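Finiris Task Software for Disassembly Cells

Home > Software > Task Layer > Finiris

Finiris is the task software we supply for arms that take apart and reassemble office electronics. It sits above the arm controller and below your job system. It reads the cameras, decides which part to go for next, plans the motion, closes the gripper and records what it did. It is written for refurbishers and recyclers who handle a mix of desktop models and don't want to teach a new set of points for each one.

Finiris is developed by Dremine and sold through Grekberg. It runs on the Tzanetos controller box or on your own Linux machine.

What it does

Perception. Finiris takes a fixed view of the bench and a close view from the wrist. The fixed view is used to find the case and the fixture and to work out how they lie relative to each other. The wrist view takes over for the last part of the approach, where latches, caddy tabs and cables matter. You can run on the fixed view alone, but we don't recommend it for drive bays.

Planning. Each job is a list of steps, such as "release latch", "lift caddy" or "place in slot". A step has a target, an approach direction, a force limit and a rule for what to do if it fails. The planner keeps the arm clear of the drive cage, the power supply and the case walls. Loose cables are handled as soft obstacles: the arm may brush them, but it slows down and watches the force reading while it does.

Grip control. Finger position and force are read together. If the fingers close further than the part width allows, the step is marked as a missed grip and the arm backs out along the path it came in on.

Logging. Every step is saved with both camera streams, joint positions, gripper state and the planner's choice. Logs can be replayed in the desktop viewer at normal speed or one step at a time.

Drive caddy module

The caddy module is the part of Finiris most customers start with. It covers 3.5-inch drives in plastic caddies, in towers lying on their side with the panel off. The job moves a drive between the bay and an upright slot in a printed fixture, in either direction. 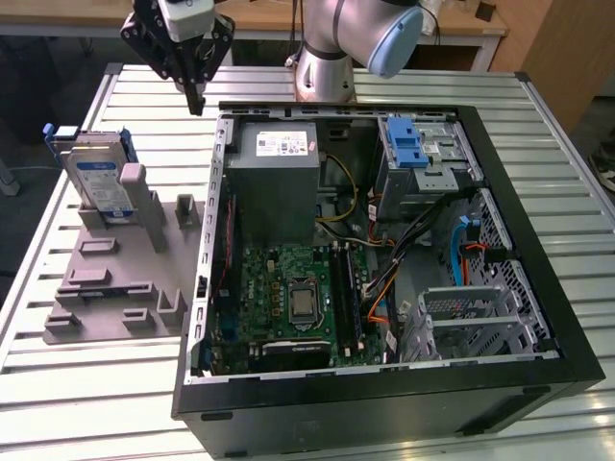
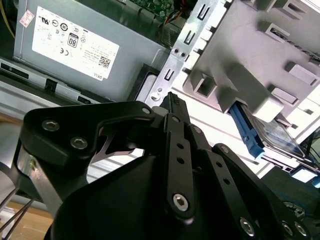 Tower, side panel off, with a WD Blue drive in its caddy:
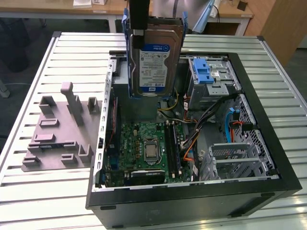 The module comes with 2 job templates, one for removal and one for insertion. Removal is the simpler of the two. Insertion needs a good fix on the bay opening, so it adds a short search move: the caddy is lowered until it touches, shifted in small steps, then pushed home once the side force drops. The size of the shift and the push limit are both set in the job file.

Fixture files for the printer are included with the license. If you change the slot spacing, update the fixture file in the editor before you run a job, or the place step will stop with a position error.

Setting up a new case model

1. Place the open case on the bench and take a scan from the fixed camera.
2. Mark the bay, the latch and any no-go areas in the editor.
3. Jog the arm to the grip pose and save it.
4. Run the job in the viewer with the arm off.
5. Run it on the arm at reduced speed and check the force plot.

Case models are saved as plain text files and can be copied between cells. Charalambos Tsolakis maintains the shared case library and accepts new entries by email through the support desk.

Specifications

Planning update: 600 ms
Camera inputs: 2
Steps per job file: up to 2,000
Operating system: Linux, 64-bit
Job file format: plain text
Interfaces: Python library, command line, desktop viewer
License: per cell, support included for the first year

Not covered

Finiris does not remove screws. Cases that hold the drive with screws need a driver tool and the separate fastener module, due in June. Unplugging SATA and power connectors is available as a trial feature and is off by default. Laptops and all-in-one machines are not supported.

The software does not replace the safety functions of your arm. Speed limits, guarding and emergency stops must be set up on the arm controller by a qualified person.

Ordering

Order through Grekberg with the model of your arm and gripper and the number of cells. A trial license can be requested from the same page. It includes the caddy module and the viewer, with log export turned off.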